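Werkstattbuch Netzwerk, 5. Juli 2019

Router Reker Itier, der zweite aus der Kiste. Firmware ließ sich gestern nicht über die Weboberfläche einspielen, Abbruch immer beim Hochladen mit »Datei ungültig«. Prüfsumme der Datei stimmt aber, habe sie zweimal verglichen. Heute über TFTP versucht.

Vorgehen: Rechner fest auf eine Adresse im Subnetz des Routers gestellt, WLAN am Rechner aus, Firewall aus, Kabel in LAN 1 (an LAN 4 antwortet der Bootloader nicht). Reset gedrückt halten, Strom dran, nach 9 Sekunden loslassen. Erst beim dritten Anlauf kam die Übertragung zustande. Danach 20 Minuten stehen lassen, obwohl die LED schon früher ruhig war. Beim ersten Gerät hatte ich zu früh gezogen und durfte von vorn anfangen.

Ergebnis: Gerät meldet jetzt Build 112. Einstellungen sind weg, das alte Backup wird abgelehnt. Also alles von Hand eingetragen: PPPoE, DHCP-Bereich, Portfreigabe für den Druckserver, Gastnetz getrennt. Zugangsdaten liegen im Ordner Zerouali, nicht im Wiki.

5 GHz: Nach dem Neustart wählt er jedes Mal Kanal 112 und braucht dann ewig, bis das Netz sichtbar ist – vermutlich die Radarprüfung. Kanal 36 fest eingestellt, seitdem kommt es sofort. 2,4 GHz auf 20 MHz Breite gelassen.

Offen: Der USB-WLAN-Stick am Windows-7-Rechner verbindet sich nur mit 2,4 GHz. Treiber von der Millidia-CD ist uralt, der neuere von der Webseite installiert zwar, im Gerätemanager steht aber weiter die alte Version. Nächster Versuch: alten Treiber samt Paket deinstallieren, Stick an anderen Port, dann neu. Wenn das auch nicht geht, LAN-Kabel ziehen und fertig.

Wer am Router etwas ändert, bitte hier eintragen und die Konfiguration neu sichern. Dateiname mit Buildnummer, sonst suchen wir im Oktober wieder.
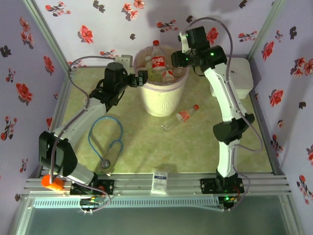

Sicherung von heute liegt auf dem Netzlaufwerk unter Itier, Unterordner 2. Die Firmwaredatei habe ich daneben kopiert, das Netzteil ist beschriftet.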